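Unit 6: Planning and Budgeting for a Two-Arm Tabletop Station

Reading before class: the Clisham quote packet, pages 1 to 13. Bring a calculator or a laptop with a spreadsheet.

1. Start from the task

Write the task down before you open a catalog. "Pick and place" is too loose to buy against. "Move fruit between a basket and a tabletop, two arms, one operator" is enough to work from. It gives you the reach, the payload, the kind of gripper and the size of the table. If two people on your team write the task differently, settle that first. A change of gripper after the order is placed usually means new mounts, new cables and another round of shipping.

2. What goes on the list

Most first drafts list the arms and grippers and stop there. A full list has four groups:

Motion: arms, grippers, controllers, power supplies.
Structure: table, extrusion, brackets, clamps, arm mounts.
Sensing and computing: cameras, camera mounts, workstation, network switch.
Site: floor mats, floor tape, power drops, cable covers, a cart or desk for the operator.

Task objects get their own line under Site. They are cheap, but they wear out and get lost, and someone has to be allowed to reorder them without a new purchase request.
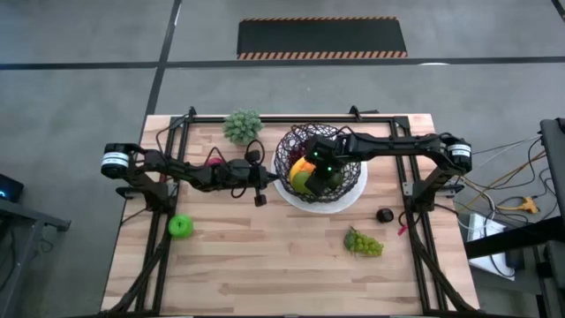
3. Structure costs

Structure is where student budgets are most often wrong. In the Kisberg exercise, the quote for the table and its frame came to $1,784, and most groups had guessed well under half of that. The extrusion itself was a small part. Brackets, fasteners, cutting charges and freight made up the rest.

Clamping a frame to a tabletop costs less than bolting it and lets you move it later. Check the clamps on a schedule if you go this way, and put the time for it in the labor budget. Wood tops are easy to replace and easy to drill. They also move a little with humidity, so allow for recalibration.

4. Cables and power

Count connectors on paper, arm by arm, and then walk the route from the shoulder to the controller with a tape measure. Add slack for the full range of the joint. Order spares of any cable that flexes when the arm moves. Find out which circuit each supply will be on, and get the answer from facilities in writing. In the Osei case the arms arrived in October and waited 17 weeks for an outlet.

5. Lead time

Ask every vendor for two dates, the ship date and the date of the last part. The second one sets your schedule. Vinzenz Widmer's guest lecture has a good chart on this, and the slides are in the course folder.

Place orders in this order:
Arms and grippers
Power work
Extrusion and table
Computer and cameras
Mats, tape, task objects

6. Running costs

Carry a separate line for the first year: gripper fingers, cables, replacement motors, floor tape, staff hours. The Skultville plan set aside $3,183 and spent almost all of it, mainly on cables and fingers.

Homework

Prepare a one-page budget for the station in section 1, using the four groups above. Show shipping on its own line for each vendor. Mark any price you estimated with an E and say where the estimate came from. Hand it in by noon on Saturday through the course page. Late work loses one grade step.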